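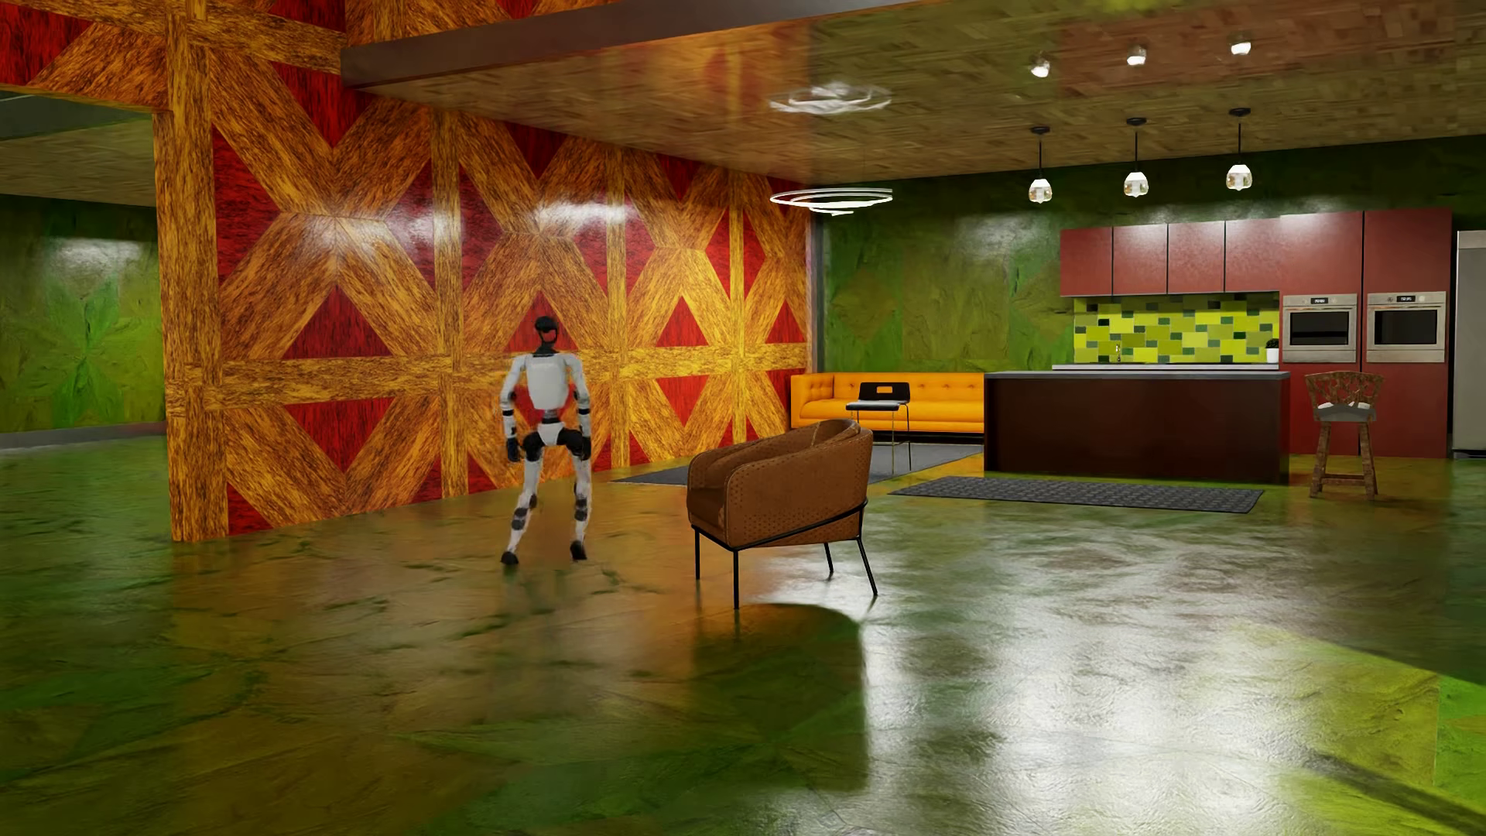 Druvmont, Monday, 09:40. Texture randomisation, second batch

Picked up where Taha left off. The question is still the one on the whiteboard: does the chair-finding policy know what a chair is, or does it know what our floor looks like? First batch said floor, fairly loudly. Trained on the plain grey set, tested on the plain grey set, lovely numbers. Swap the floor for anything with a bit of character and it walks like someone looking for a dropped contact lens.

So for this batch the materials are drawn at random per episode and the furniture layout stays fixed. Walls, floor, ceiling, cabinets, the lot. The geometry is the old Andora flat, which Kane has now looked at for so long that he refers to the kitchen as "ours". Robot model unchanged, same start pose. Lighting left alone, because changing two things at once is how we lost most of December.

Setup for the record:
25 material draws, 20 episodes per draw. Seed 977 for the draw list (Mirjam's choice, no reason given).
Goal: stop facing the named piece of furniture, within arm's length, no contact.
Policy: Satti checkpoint, the one from before the rename. Do not use the one after the rename.
Timeout as before.

11:15. First draws through. The policy is fine on matt floors whatever the colour. Tartan would probably be fine. I was ready to write that down as the result and go to lunch, then the glossy draws came up and it started giving chairs a very wide berth.

Jozef's theory is that the depth channel is wrong on reflective materials. Checked it: depth comes straight from the geometry and couldn't care less about gloss. Jozef's revised theory is that I checked it wrong. Dirk checked it too. Same answer. (Two De Haans in one office and they have never yet agreed on a sensor.)

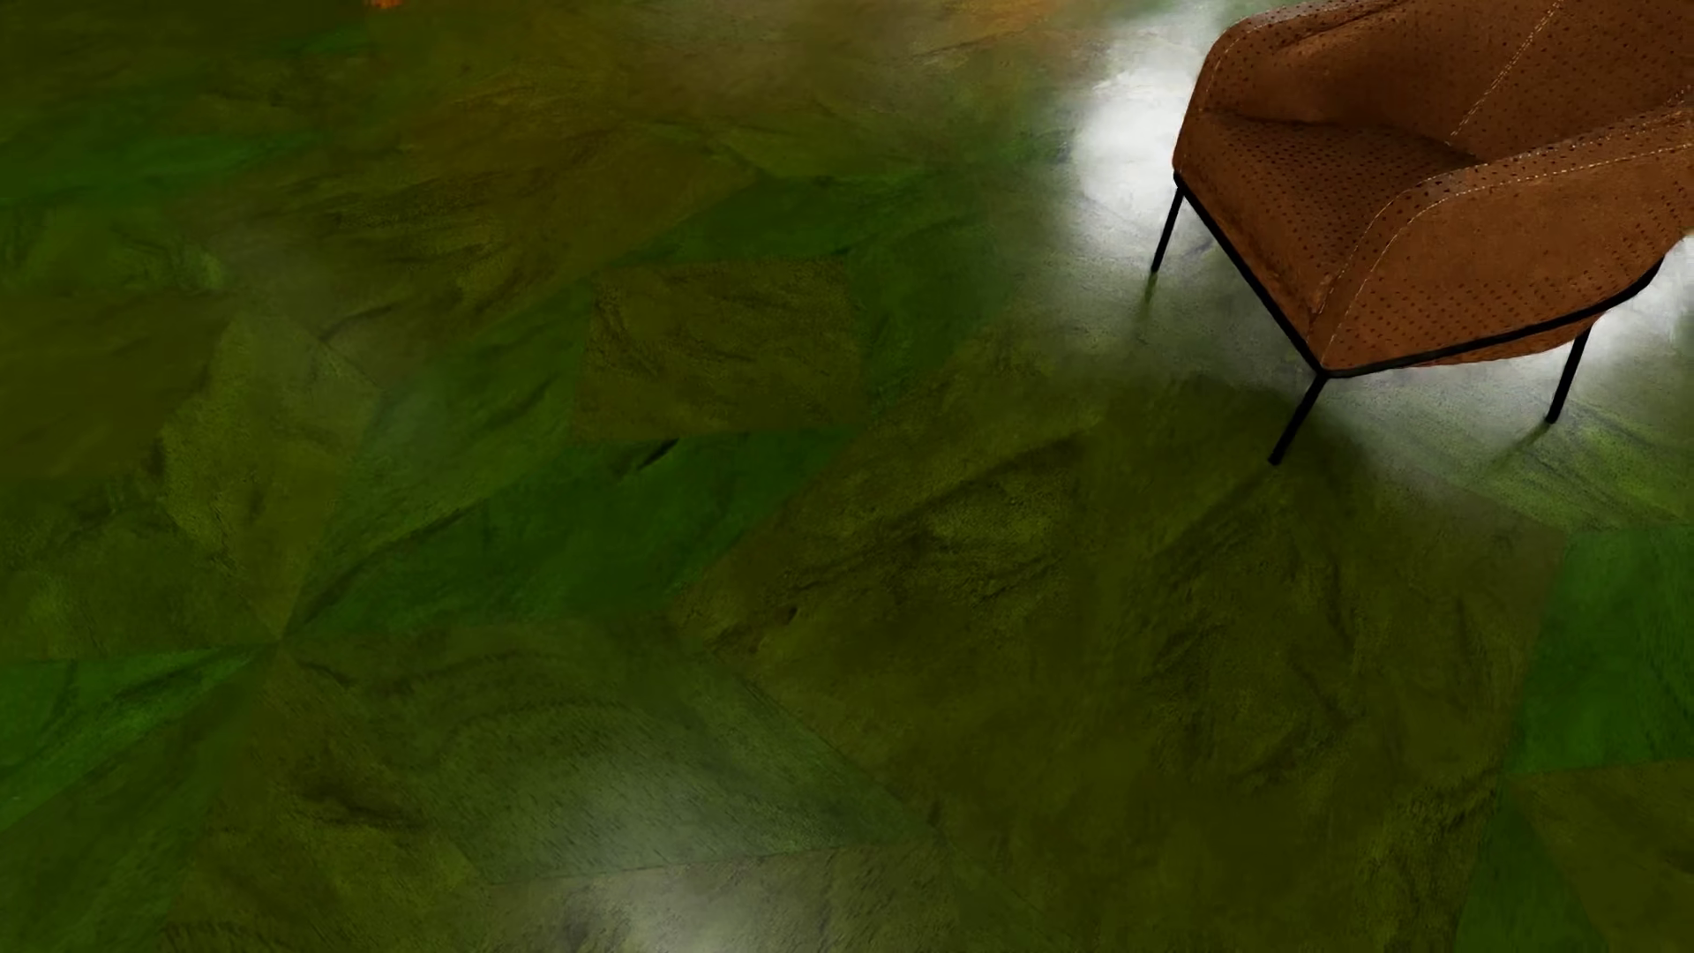
Glare is my own candidate, and I'd like it written down before anyone else claims it. The RGB encoder was trained on floors with no highlights to speak of, so a large bright blob at ground level is new to it, and new things at ground level get treated as obstacles. The armchair view is about as good a test as I could ask for: a blurred white patch directly left of the left armrest, another over by the right leg, and the thin black legs going down into all that between them. On top of it the floor is chopped into green and olive wedges with hard edges, any of which could pass for a step or a rug if you had only ever seen grey. I wouldn't put my foot down there with much confidence either.

What I can't separate yet is glare from pattern, as the draw list picks both together. Should have thought of that before launching. Did not.

14:30. Talked it over with Mirjam. Plan is to split the list:
a) same patterns, roughness forced high, so no highlights
b) plain colour, roughness forced low, so highlights and nothing else
c) both, as now, for comparison
Keep the seed so that the patterns match across a and c. She also wants the saliency maps saved this time. I said the disk was full. She said whose fault is that. Deleted my old rollouts.

Taha wants 3 checkpoints per arm instead of one. He is right, annoyingly, as a single checkpoint told us a very convincing story last time and it was nonsense. That makes it an overnight job on the Urnholm machines, if we can get them.

16:50. Queue is long. Submitted a and b, c waits its turn. No numbers in this entry on purpose: the partial ones look good for my theory and I don't trust myself with them.

To do: fix the draw script so gloss is its own parameter. Rename the Satti checkpoints back. Ask Kane where he put the stop-distance plots.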